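How does a bunch of flowers get its wrapping?

Have you ever carried a bouquet to your nan's door, holding it ever so carefully so the paper wouldn't crinkle? Flowers don't grow in bundles like that, of course - somebody has to gather them up and dress them for the trip, a bit like doing up your coat before you go outside.

The paper is usually a big square, and at the Muken flower stall in Rulanholm they like to turn it so that one corner points at their tummies. The flowers go on top with their stems all heading the same way. Then one side folds over, and the other side folds over that, until you have a cone that's wide at the blossoms and narrow at the stems. Last of all comes a ribbon, in whatever colour you fancy! 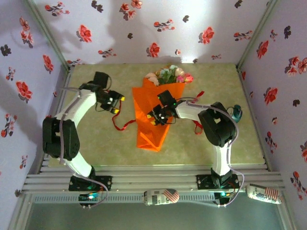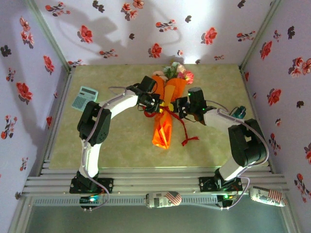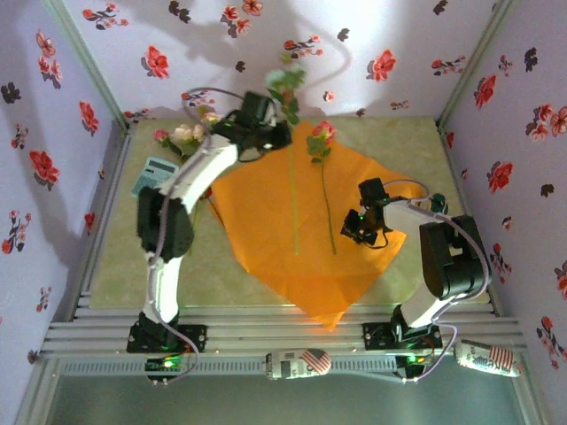
Okafor wrote to us to ask whether flowers made of cloth can be wrapped the same way, and added that the bow is much harder than the folding, especially with little fingers. Yes, they can, and they're lovely to practise on, as you can fold and unfold them all afternoon without bruising a single petal.

If you'd like to try it at home, start with three flowers and a sheet of coloured paper. Put the tallest one at the back, and ask a grown-up to hold the stems while you tie. Seven flowers makes a nice fat bunch once you've had a few goes.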